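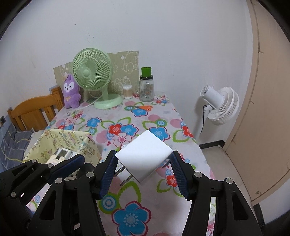
Charger block over the flowered tablecloth, prongs out.

Craft room walk-through, April
Checked by: Noura Matar
Copy to: Ximeng Cao

I do this one table at a time, mostly with a mug in my other hand, so excuse the rambling. OK means OK, anything else has a note after it.

Long table, steady when leaned on - OK
I leaned on all 4 corners. The squeak is back but it isn't going anywhere.

Tablecloth clear of the walkway - OK
Love this cloth, all those red and blue flowers! It does hide small things though, so run your hand over it before you put anything down. I found two pins.

Scissors closed and back from the edge - OK

White charger block, case and prongs - OK
Smooth face, two flat prongs. I gave each prong a little wiggle and neither one moved. Please don't leave it prongs-up on a chair (Ximeng, I still have the bruise).

Charger cables - FIX
The long one from the Onholm drawer is split near the plug end. I cut it in half so it can't sneak back in. We need a new one before the Salameh class.

Power strip by the wall - FIX
Works, but the switch feels mushy. Also somebody had a glue gun, a kettle and the iron all on it together, and no, please, the kettle goes in the hallway outlet.

Lamp bulbs no bigger than 60 watts - OK
There was a 100 in the corner lamp. Swapped it.

Iron unplugged, cord wrapped - OK

Extinguisher, needle in the green - OK
Tag is hard to read, I'll ask for a new one.

First aid box - LOW
Plenty of gauze, hardly any small bandages. I put a box of 200 on the Venano order, which should hold us through summer if people stop using them as tape.

Back door opens all the way - OK
Had to move the Zinitz boxes again. They live under the shelf now.

Ximeng, can you do the cable and the strip? I'll look at both again before class.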